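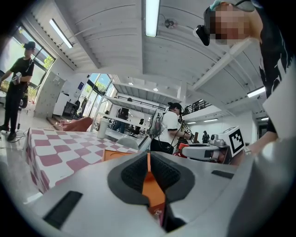

최종 수정: 4월 (개정 4)

5장. 핸드헬드 그리퍼와 로봇 팔의 공동 작업 구역 운용

5.1 적용 범위
이 장은 Promeditz 작업 기록 시스템을 Brullen 작업장에 도입할 때 필요한 구역 설정, 장비 착용, 교대 절차를 다룬다. 대상은 핸드헬드 그리퍼 작업자, 헤드셋 착용자, 구역 담당자이다. 로봇 팔의 기계적 설치는 3장, 네트워크 설정은 4장을 따른다.

5.2 역할 변경
시스템 도입 전에는 한 작업자가 한 작업대에서 집기, 옮기기, 검수를 모두 수행하였다. 도입 후에는 업무를 다음과 같이 구분한다.

그리퍼 작업자: 핸드헬드 그리퍼로 동작을 시연한다. 백팩형 장치를 착용하는 구성에서는 장치의 전원 상태도 확인한다.
헤드셋 착용자: VR 헤드셋을 착용하고 지정된 위치에서 작업한다. 착용 중에는 구역 밖으로 이동하지 않는다.
구역 담당자: 작업대에 손을 대지 않고 통로와 케이블, 출입 인원을 관리한다. 정지 권한을 가진다.

참고: 구역 담당자의 근무 시간은 생산 실적에 포함하지 않는다. 기존 실적표를 사용하는 작업장은 Cornton 모듈의 '역할' 항목에서 해당 인원을 별도로 지정한다.

5.3 작업 구역 준비
1. 로봇 팔의 전원을 차단하고 제어 화면에 '대기'가 표시되는지 확인한다.
2. 작업대를 기준선에 맞춘다. 작업대와 뒤쪽 가구 사이의 통로 폭은 800mm 이상이어야 한다.
3. 작업대에 천을 씌우는 경우 앞쪽 가장자리로 늘어진 부분이 바닥에 닿지 않게 고정한다. 천의 무늬를 변경하면 5.5의 인식 점검을 다시 수행한다.
4. 바닥 케이블을 벽 쪽으로 정리하고 통로를 가로지르는 구간에는 덮개를 씌운다.
5. 기준 마커의 표면을 마른 천으로 닦는다. 모서리가 들뜬 마커는 교체한다.
6. 작업 대상물을 작업대에 놓고 품목 번호를 입력한다.

주의: 헤드셋 착용자는 발밑을 확인하기 어렵다. 4번 항목을 마치기 전에 헤드셋을 착용하지 않는다.

5.4 장비 착용 및 연결
1. 백팩형 장치를 멘 다음 어깨끈과 가슴끈을 조인다.
2. 케이블을 몸 옆으로 내린다. 팔을 앞으로 완전히 뻗었을 때 당겨지면 한 칸 느슨하게 조정한다.
3. 그리퍼를 쥐고 손가락을 끝까지 벌렸다가 닫는다. 걸림이 있으면 고무 패드의 위치를 확인한다.
4. 헤드셋을 착용하고 바닥 높이를 보정한다.
5. 구역 담당자가 '준비'를 구두로 확인한 뒤 로봇 팔의 전원을 투입한다.

참고: 안경 착용자는 헤드셋에 간격 부품을 먼저 끼운다. 부품은 작업자별로 보관한다.

5.5 인식 점검
1. 제어 화면에서 '마커 점검'을 선택한다.
2. 로봇 팔을 저속으로 좌우 이동시킨다.
3. 마커 인식이 끊기면 조명 반사를 확인한다. 창가에 설치한 구역은 오전과 오후에 각각 점검한다.
4. 오류 코드 156이 표시되면 점검을 중단하고 4장의 시각 동기화 절차를 다시 수행한다.

5.6 연속 작업과 교대
그리퍼 작업자의 연속 작업은 34분을 넘기지 않는다. 제한 시간에 도달하면 시스템이 기록을 저장하고 대기 상태로 전환한다. 교대자는 5.4의 1번부터 다시 수행한다. 앞 작업자의 끈 길이와 손 크기 설정을 그대로 사용하지 않는다.

경고: 로봇 팔이 움직이는 동안 장비를 주고받지 않는다. 정지 버튼은 구역 안의 모든 인원이 누를 수 있으며, 누른 사람에게 사유서를 요구하지 않는다.

5.7 기록의 취급
Brzozowska 저장소에는 동작 궤적, 그리퍼 개폐량, 영상이 저장된다. 개인별 작업 속도는 기본 설정에서 집계하지 않는다. 이 설정을 변경하려면 적용 전에 해당 교대조에 서면으로 통지하고 통지문 번호를 '비고'에 입력한다. 얼굴이 포함된 영상은 내보내기 전에 가림 처리 여부를 확인한다.

5.8 종료
1. 로봇 팔을 대기 위치로 보내고 전원을 차단한다.
2. 헤드셋을 벗은 다음 백팩형 장치를 내린다.
3. 그리퍼의 고무 패드에 찢김이나 이물이 있는지 확인하고 점검표에 기입한다.
4. 충전 단자를 연결한다. 충전 표시가 켜지지 않으면 7.2를 참조한다.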